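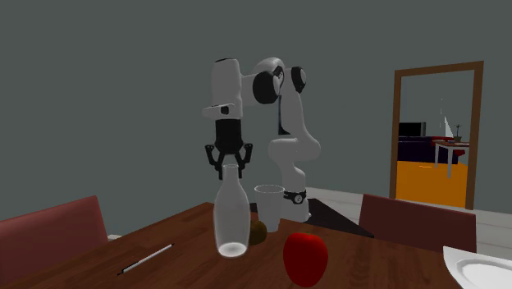

The Woltulport council vote and what came after

August 4, 2020

I have been putting off writing about the council seats because I wanted to wait until the first few meetings were done. There have been enough of them now to say something.

For anyone reading from outside the county, Woltulport has a city council of 16 seats. Until May it had two women on it, and for a long stretch before that it had one. In May the voters approved a change to the charter, and under the new rules the parties that run lists have to alternate men and women from the top down. The council that was sworn in afterward has eight women and eight men. Plokasgate, across the river, has the same size council and kept its old rules. It has three women.

I voted for the change. I wasn't very sure about it when I did, and I'm going to try to be fair to the people who voted the other way, a few of whom I eat dinner with.

The argument against

The most common complaint I heard was that the list rule takes a choice away from the voter. There is something to that. Under the old system you could cross the list and pick a person by name in any order you liked. Now the order is set by the party, and the rule sets part of the order for the party. If the two people you like best are both men and both in the same party, one of them will be lower down than he would have been.

The second complaint was that the parties would just fill the slots with wives and cousins. I heard this one a lot at the hardware store. I went through the candidate statements in the voter guide before the election, all of them, and I didn't see it. What I did see was a lot of school board people and people from the neighborhood associations, women who had been going to meetings for years and sitting in the public seats. One ran the food bank on the east side. Another had been a bus dispatcher and knew more about Route 9 than the transit office does.

The third argument was money, since a charter change means a new printing of nearly everything. The clerk's office put out a figure and it was small. I don't think it moved many people either way.

How close it was

The measure passed by 300 votes. In a city this size that is close enough that both sides asked for the precinct sheets, and I went down to look at them too. The north side voted against it and the harbor precincts voted for it, as you would guess. The surprise for me was the old mill district, which votes no on everything, including the library, and went narrowly yes.

The petition to get it on the ballot needed 1,000 signatures, and the petition to keep it off the ballot also needed 1,000. Both got there. For a few weeks you could not walk out of the grocery store without meeting two folding tables, one on each side of the doors. I signed the first and not the second. The Tello, which is the only paper that still sends someone to council meetings, printed letters about it for so long that it finally ran a notice asking people to write about something else.

What has changed so far

Less than either side said, at least in the part you can see.

The meetings are on video this summer, so I have been able to watch nearly all of them. The agenda is the same agenda. They spent most of July on the water main under Division Street and on whether the restaurants can keep their tables in the parking lane. The votes have not split between men and women on anything I can remember. On the parking lane question they split by whether the member's ward has restaurants in it.

The committee assignments did change. Finance used to be five men, the same five for most of a decade, and it now has three women and two men, with a new chair. Public Works is chaired by the former bus dispatcher. I mention these two because that is where the budget gets written. In the old council both of the women were on Parks and Library, every term, and neither one ever sat on Finance. I didn't know that until I looked it up for this post. It bothered me more than the seat count did.

The other change is the hour. Meetings used to start at 5 and now they start at 7 – the new council voted that in at its second session. Several members said they couldn't make 5 with kids to feed, and two of the ones who said so were men. Public comment has gone up, though it's hard to say how much of that is the later start and how much is that people can call in from home.

One thing I don't like is that the opening remarks have gotten long. Every member gets a turn, and every member takes it.

Plokasgate

The Plokasgate council has talked about putting a similar measure to its own voters. The draft going around there is weaker. It would only apply to boards and commissions that the mayor appoints, things like zoning appeals and the Zaven harbor authority, and it would be a goal with a yearly report attached.

I used to think that kind of thing was useless. I'm less sure now. The mayor over there could name women to half of those boards tomorrow without any vote at all, and a report would at least show whether that had been done. The harbor authority has never had a woman on it. It controls the dredging contract and the ferry leases, so it isn't an honorary job.

Against that, a goal can be missed every year and nothing happens. Woltulport had a goal. It was in a resolution from years back, and I had forgotten it existed until somebody read it aloud at one of the forums.

What I'm watching next

The budget hearings start after Labor Day. The new Finance chair has said she wants the draft out two weeks earlier than usual so people can read it, and I would like to see whether that happens. There's also a lawsuit over the list rule, filed in county court by two voters from the north side. I read the complaint and most of it is about the wording on the ballot. If a judge agrees, the measure might have to be voted on again, and I don't know what would happen to the seats in the meantime. I called the clerk's office and they don't know either.

I'll post the hearing dates when they're up. The call-in number is on the city site, under Meetings and then under Archive for some reason.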